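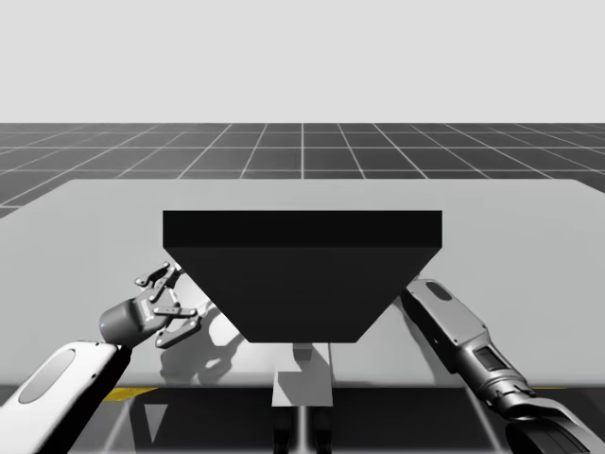 *Computer rendering: tabletop with black hopper-shaped object*

Otero Middle School – opening-of-year walk-through, April revision of the form
Completed before first bell, start 6:40 a.m. Marks: OK / FIX / NO / N/A. Comments are mine and they stay on the form.

## 1. Front entrance and drop-off

- [x] Doors latch without being pulled – **OK**. Tried each one three times. The left door has been "repaired" every summer I have worked here, so I'll believe it in October.
- [ ] Crosswalk paint visible from the bus lane – **FIX**. The work order says complete. I stood in the bus lane and could make out half of it.
- [x] Visitor sign-in at the desk – **OK**. The tablet works. Keep the paper book anyway.
- [ ] Drop-off lane signs – **NO**. The new signs say "Pull Forward." Last year's signs said "Pull Forward." I don't see why a bigger font is going to change how people drive.

## 2. Hallways and stairs

- [x] Exit signs lit – **OK**, both floors.
- [x] Handrails tight – **OK** on the east stairs.
- [ ] Handrails tight – **FIX** on the west stairs, second bracket from the bottom. It moves when I lean on it, and I am one adult leaning politely.
- [ ] Nothing stored under stairs – **NO**. Welcome banner, two folding tables, a box marked SPIRIT WEEK. Same box as last year, going by the tape. It needs a closet.
- [ ] Extinguisher tags current – **FIX**. All current except the one outside the band room, where there is no tag at all. Gilleo says they tagged every unit on their list. Then I'd like to see the list.

## 3. Classrooms (upper floor)

- [x] Windows open and close – **OK**
- [x] Evacuation map posted by the door – **OK**, though the map in Room 39 shows a wall that came down two renovations ago. The route still works. Replace it when the others are reprinted.
- [ ] Desk count matches the roster – **FIX**. Room 39 is set for 30 and the walkway to the door is too narrow with the back row in. I was told the teacher "can make it work." Making it work should not involve climbing. Take out the back row or move the bookcase.
- [x] Cords off the floor – **OK**. Pleasant surprise.
- [ ] Door blocks put away – **NO**. Rubber wedges in use in most rooms. They were collected in the spring and they have come back.

## 4. Cafeteria

- [x] Floor drains covered – **OK**
- [x] Hand-wash sinks hot within a minute – **OK**, timed.
- [ ] Table hinges – **FIX**. Dudek serviced these over the break, according to the invoice. Table nearest the milk cooler still drops fast when the latch is released. Tape it off until somebody comes back out. Do not let students fold it.
- [ ] Posted capacity – The sign by the serving line says 867. I can't find where that number came from, and it does not look like a number for this room. It may be the whole building's enrollment from some earlier year. **FIX** – ask the fire marshal's office for the figure in writing and cover the sign in the meantime.
- [x] Allergy table marked – **OK**

## 5. Gym and outdoor areas

- [x] Bleachers lock in both positions – **OK**
- [x] Wall pads attached – **OK**
- [ ] Blacktop – **FIX**. Crack along the four-square courts is wide enough to catch a toe. Filler was put in last year and has mostly left.
- [ ] Gate to the lower field – **NO**. Chained during school hours. It is marked as an exit route on the drill plan. It can be one or the other.

## 6. Communication and drills

- [x] PA heard in every room – **OK** except the art storage room, where it is a mumble. Wrote that down as OK because no class meets in there. Changed my mind: **FIX**.
- [ ] Family alert system – **N/A for now**. We moved to Kekosden over the summer and the test message reached my phone and the office phone. Those are the two numbers the office typed in by hand, so I don't count that as a test. Run it again with real contact lists before the first drill.
- [x] Radios charged – **OK**
- [ ] Substitute folders contain the drill page – **FIX**. I pulled 2. One had it. I'd check the rest before assuming anything in either direction.
- [ ] First drill on the calendar – **NO**. "Early in the year" is written on the planning sheet. Pick a date.

## Before the doors open

Must be done this morning, by whoever reads this first:

1. Unchain the lower field gate.
2. Clear the west and east stair wells.
3. Tape off the cafeteria table.
4. Pull the back row in Room 39.

Everything else marked FIX gets a work order today, with a copy in the office binder. Please don't close a work order from your desk. Go and look at the thing, then initial it.

Reinspection: end of the second week, same form, same route, starting with the west handrail.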